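Shehata Bench Notes

Wednesday grind
Posted in January by Larnora
12 shares | 3 comments

Quick one, I have to be back at the bench before lunch.

So we're at 156 demos. Target for this round is 300. Not where I wanted to be by now but not a disaster either. Lost most of Monday to a calibration thing I don't want to talk about – the short version is check your wrist mount screws before you start recording. Anyway.

What's been eating time is resets. A demo itself is under 60 seconds if I don't fumble. Then it's empty everything, wipe the table, refill, put the rack back somewhere a bit different, check the lights, go again. The reset takes longer than the demo most of the time. I knew that going in and still planned the week as if it didn't.

Threw out 44 from the first batch. Mostly my own teleop being jerky, plus a run where I always came in from the same side. The policy learned that perfectly and then fell apart as soon as the rack moved. So now I vary the start pose on purpose and I keep a little tally on paper, old school. Slow ones stay in. Recoveries too, if I miss and then fix it that's probaly worth more than a clean run.

Plurnby (our logging tool) now flags dropped frames while recording instead of after. Big improvement. Still crashes if you rename a session though.
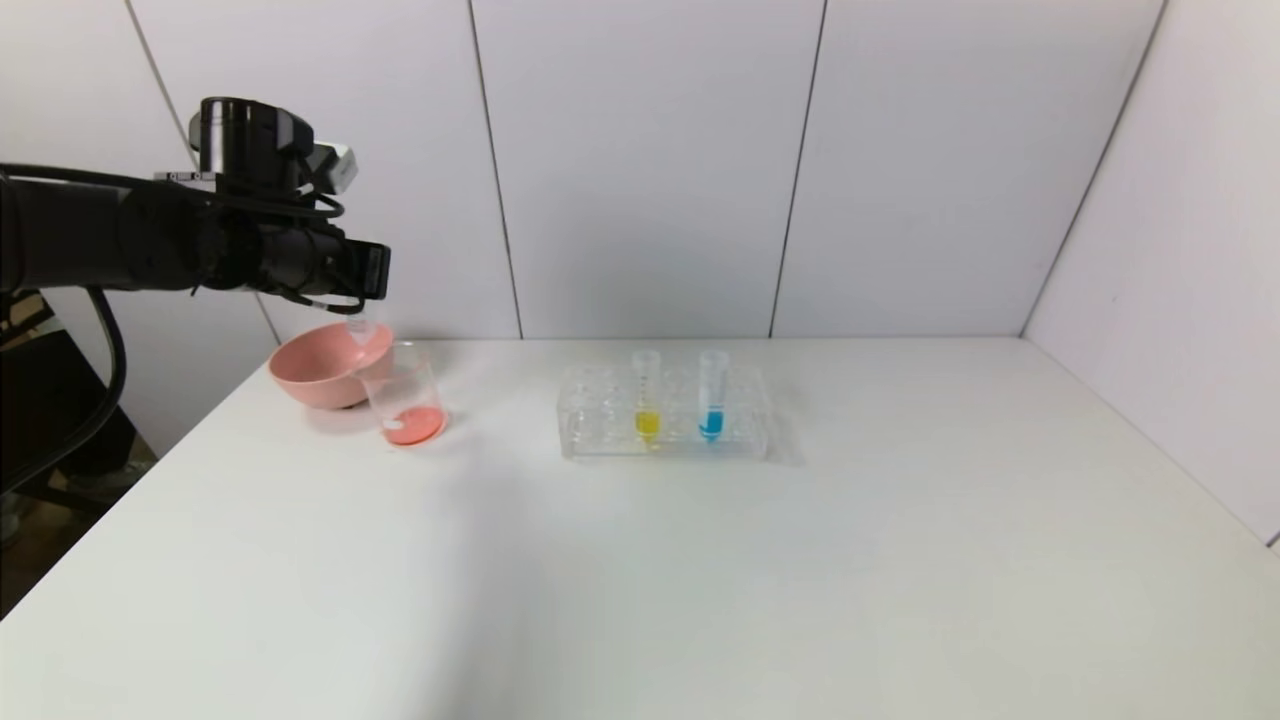
Clear labware is the thing I keep coming back to. Depth is garbage on it, so the policy leans hard on color, and that's why I've been mixing dye into everything. Yellow and blue in the rack tubes, coral in the beaker, and the small tube in the gripper is the one it really has to learn to see. White table, white walls, clear plastic – not a lot to grab onto visualy. Next round I want a few demos with plain water, just to find out how bad it gets.

More later in the week if the training run finishes.

3 comments

provska_fan: do you keep the failed ones anywhere? would love a look at those

Larnora: yep, separate folder, not deleted. need to label them first

tubewrangler: try a dark mat under the rack, helped us a ton with depth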